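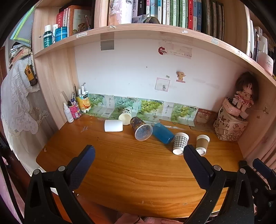

How much should a small outfit put aside for its first set of hand-held grippers? Enough for one more than you think you need, plus spare fingers, and then leave the rest of the money alone until December.

I'm Ilaria Farina, and I look after the equipment budget at Bindham (we're tiny, so I also order the tea). Rogério Araújo and I have been going back and forth over the shopping list for ages, and I promised him I'd put our planning page up where everyone can grumble about it — so here we go!

Cups on a desk
Two paper-cup styles can behave very differently in the fingers, and then you've got clear plastic and a solid blue tumbler to think about as well. Rogério wants the textured fingers on every unit. I've pencilled in 3 sets.

What we're pricing
Öberg quoted us $252 a pair for replacement fingers, which made me wince a bit. Vunitz is cheaper but the wait is longer, and I'd rather pay for parts I can get my hands on. Piltwood will do a service plan for nearly $1000 a year, covering hinges and rivets (worth a look if your grippers get used every day like ours do).

Props are the cheap bit, thank goodness. Paper cups, tumblers, whatever's in the cupboard — I've given them their own line anyway so they stop sneaking into petty cash.

Prices checked 10/16/21. Rogério is still chasing Vunitz about freight, and I'll add their number to the list when it comes through.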